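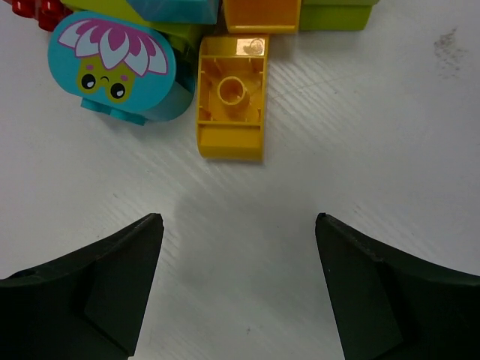
**Estela Quezada**
*Toy room assistant, Plinbridge Toy Library*

December, after four in the afternoon

It rained the whole morning and the bus from Civport was late, so I came in with wet shoes and I put my old slippers on. I am writing in English again. Lesego Adams told me in the summer that if I want to improve I should write a page after every shift, and that I should not look up each word while I write, only afterwards. I try to follow this. Today I looked up only "stud," the small round part that sticks up on a building block. In my head I was calling it a button for two years.

We are in the weeks when the toys come home. Families want to return everything before the holidays, and they bring it in bags, in boxes, one time in a cooking pot. On my list we have 280 sets in the library. Lesego says it is nearly 300 if we count the ones which wait for repair in the back, but I do not count a set that has no lid and no puzzle pieces. We had a friendly disagreement about it and then we had tea.

My subject for today was the large blocks. They are the ones that go out the most, because a very small child can hold them, and they come back mixed with the blocks of other sets and sometimes with a raisin. I do not like this work when I am tired, but today I liked it. You put them on the white table and you begin.

I must write something about the turquoise one with the face. It has a big flower crown, white petals with magenta between them, and under it a face with black eyes and pink cheeks. When it lies with the studs toward me it is upside down, so the mouth goes down and the little person looks offended. I turned it around and it was smiling. I did this more times than was necessary. I don't know who this character is. Lesego believes it is from a set called Stiltomura that we bought used, before I started, from the Mofokeng shop near the market. I could not find the name on the list. In the notebook I wrote "flower person, turquoise," and I think whoever comes after me will understand it.

The table itself is becoming old. I see the scratches better when there are only a few things on it. I wiped it with the soft cloth and soap, and the marks stayed, so they are part of the table now. I will not ask for a new one this winter. The money must go to the shelf in the corridor, which leans.

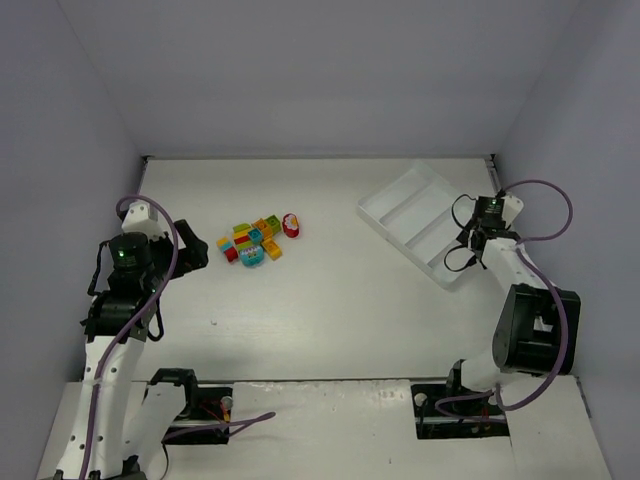

My mother sorted buttons for her work, real buttons, for a woman who made coats, and she had a rule that the hand must not go ahead of the eyes. First you look at the whole pile, then you take. I remember it every time, and every time I want to grab the nicest one first. Today the pile was not big. The yellow block with the red section was at the left end, leaning a little, the flower person was close beside it, and the bright green and the orange were together on the far side. There was also the red round one with the white patterned top, which was standing up alone at the right of the others like a guest who came too early. I was not sure that it belongs to this family at all. In the notebook I gave it a line with a question mark.

Lesego came with the return papers and we talked about how to sort. I prefer to do it by color. Lesego prefers by set, which is more correct, but for this you must know the sets, and I know maybe half. In Spanish I would defend my opinion better. In English I said, "Color is what the child asks for," and Lesego thought about it and said okay, color for today, set for the labels. I was proud of this sentence for an hour.

About the tray. It is the white plastic one, with the compartments, that I found in the kitchen cupboard under the paper plates. I washed it two times because it smelled of coffee. The ridges are good, they keep things from sliding together, but it is shallow, and I am thinking about whether the big blocks can travel in it to the shelf or whether it is only good for the table. I will test it with the corridor. If something falls, it falls on the carpet.

At noon I ate my rice and I read the messages from the parents. A father asks if we have a train without music. A grandmother wants to keep the wooden farm 6 weeks more, and I wrote yes, because nobody is waiting for the farm. I wrote "you are welcome to keep it until the end of January," and then I was afraid that it sounds like she can keep it forever, so I added "and then please bring it back." Now I think it sounds rude. I will ask Lesego to read it tomorrow.

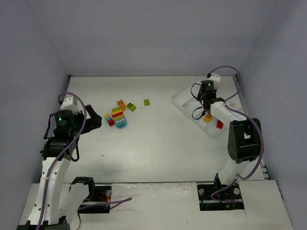 I have noticed that I work slowly with blocks and quickly with puzzles, and I asked myself for what reason. With a puzzle there is a number on the box, and when you reach the number you can stop. With these there is no box anymore, so I have to decide myself what is together. I had the tray lying crooked toward the back of the table, on the right, and I did not straighten it, although Lesego straightens everything. The yellow-orange brick and the red one were in it, near each other, and the others were still spread on the left side. I looked at those two and thought that they are good neighbors on a shelf too, like a sunset, so perhaps the labels can go in this order, from yellow to red, and then the greens and the blues. I drew it in the notebook with the colored pencils. The orange pencil is almost finished.

Words of today: stud (a small round part that sticks out), overdue (returned too late, it is for books and toys), to lean (I knew it, but I wrote it with two e's). I also asked what is the difference between a block and a brick. Lesego said there is no big difference and a brick is smaller, then took it back and said it depends on the person. In this page I see that I used both.

For tomorrow: soap, string for the puzzle bags, the message to the grandmother, new batteries for the kitchen clock. Ask again about Stiltomura. My shoes are still wet and I have to go for the bus at ten past five.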